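Session 7 handout, table care and small-item sorting
Housekeeping Basics, Cullow Center
Prepared by Ratih Nugroho. Lab questions go to Syafiqah Ngui.

## 1. Clearing a polished table

Work from the back edge to the front. Take off anything that can leave a ring first (cups, wet dishes, fruit on bare wood), then paper, then everything else. Do not slide plastic across the finish. Lift it.

Key terms from the reading:

- **Finish**: the clear layer on top of the wood. Most marks are in the finish and can be treated there.
- **Bloom**: a cloudy white patch from trapped moisture.
- **Drag mark**: a fine scratch that follows the path of an object.
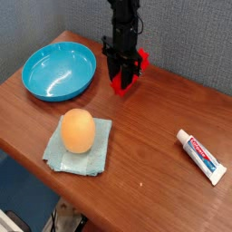

Bloom is easy to miss on a glossy surface. Stand at the short end of the table and look along the wood with the light in front of you, then repeat from the other end. A reddish-brown top with a soft sheen, like the one in the photo, has light streaks in the grain that can be mistaken for wear. Streaks that run with the long edge are normally grain. A mark that crosses them should be checked with a fingertip. Shallow dishes kept near the wall, such as the blue one, need to be lifted and the wood under them checked too.

## 2. Paper towels

Fold the towel into a square before use. A folded towel holds more water and keeps your fingers off the wood. Blot spills, then wipe with the grain. Use 40 ml of cleaner in 500 ml of water for the practice bottles. Spray the towel and leave the table alone.

## 3. Sorting what is left

Sort by where the item is going:

1. Kitchen: food, dishes
2. Bathroom: toothpaste, soap, combs
3. Trash: used towels, wrappers

Food and toiletries are carried separately, even for a short trip. 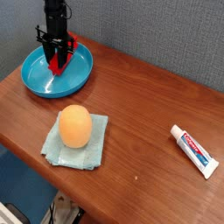
*Fig. 2. Table during sorting, with a Colgate tube at right and a folded paper towel at center left.*

For the figure, write down the destination of each loose item and the order in which you would move them. Bring your list to the next lab.

Reading: Pillai packet, page 135.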